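## 4. Cleaning and storing silver-plated pieces

This section covers routine cleaning of plated rings, chains, brooches and earrings with the Jalham bath cleaner. For solid silver, go to section 5. For pearls, amber, opal and anything strung on silk, do not use the bath at all; wipe with a damp cloth and let the piece dry flat.

### 4.1 Before you start

You will need:

- the Jalham unit with its basket and lid
- one sachet of Cesumov powder
- lukewarm tap water
- two lint-free cloths
- a soft toothbrush kept for this job only

Check each piece under a good light. Look for loose stones, bent prongs, open jump rings and spots where the base metal shows through. Set damaged pieces aside for repair.

> **Caution:** Do not clean glued stones in the bath. The water softens most craft glues and the stone may come out during the cycle.

### 4.2 Filling the bath

1. Place the unit on a level surface, away from the edge of the sink. Leave the power cord unplugged.
2. Fill the tank to the lower line. Do not go over the upper line.
3. Add one sachet of powder and stir with the plastic spoon until no grains are left on the bottom.
4. Wipe any drips from the outside of the unit.
5. Dry your hands and plug in the cord.

The solution can be used for 3 batches on the same day. Pour it out after that, or sooner if it turns gray.

### 4.3 Running a cycle

1. Put the pieces in the basket in a single layer. Close chain clasps first so the chains do not knot.
2. Lower the basket and fit the lid.
3. Press **Start**. The standard cycle runs for 56 seconds and stops by itself.
4. Lift the basket out and let it drain over the tank.
5. Rinse each piece under running water with the sink plug in place.
6. Pat dry with the first cloth. Use the second cloth for a light polish.

If tarnish is still visible in engraved areas, brush along the lines with the toothbrush and a little of the solution, then rinse again. Run no more than two cycles on one piece in a month. Plating is thin and repeated cleaning wears it down.

> **Note:** A pink or yellow tint after cleaning usually means the plating has worn through. Another cycle will not bring the color back.

### 4.4 Sorting and drying

Leave the pieces in the open air for at least an hour before putting them away. A shallow tray with raised sides works well. Line it with clean, dry paper and change the paper when it gets damp.

Keep copper and brass away from the silver plate. Lay long chains straight and put small earrings in pairs.

### 4.5 Storage

1. Put each dry piece in its own bag and press out the air.
2. Add one anti-tarnish strip to each storage box.
3. Replace the strips every June, or when they turn black.
4. Keep the boxes out of bathrooms and away from rubber bands, wool and felt.

### 4.6 Care of the unit

Unplug the unit before emptying it. Pour the solution out from the corner opposite the cord, rinse the tank twice and leave the lid off overnight. The heating plate is rated for 3,000 cycles. When the service light stays on, contact Duyên Thân at the repair desk and give the serial number printed under the base.

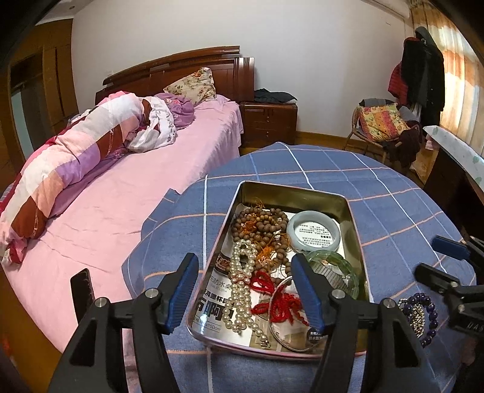 *Fig. 4. Jewelry in a shallow metal tray lined with paper.*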